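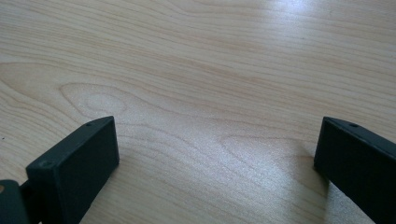
Projects > Community Workshops > Sirnthorpe > Progress reports

Print this page | E-mail this page

Sirnthorpe Reading Room: tables, second progress report
To: Mondura Fund, small grants
From: Fotini Sotiropoulos
2020-03-23

With this report I inform you of the work on the tables since our last letter. The grant pays for 8 tabletops of pale wood for the reading room. Five of them are finished and stand already in their places. The other three are sanded, and they wait for the oil.

We changed one thing in the plan. The first proposal was a dark stain, but Stavros Chatzigeorgiou, who leads the workshop, made a test on a spare board and the grain became difficult to see. We decided for a clear oil – two thin coats, with light sanding between them. The readers asked us also for a surface that is easy to wipe, and the oil is good enough for this.

From the grant of 3244 euros we have spent some 1000 on wood and 300 on oil, sandpaper and screws. The legs are ordered from Oosthuizen but the invoice did not arrive yet. I will send it to you together with the receipts.

Still open is the question of the lamps. The window light makes a glare on the tops, and we would like to try shades before we buy anything. We expect to finish in June.

Comments (3)

Juker: Please keep one low table for the children.

Margit: Which oil is it? I have the same problem with my desk.

Fotini S.: A clear hard oil for floors. The low table is in the plan.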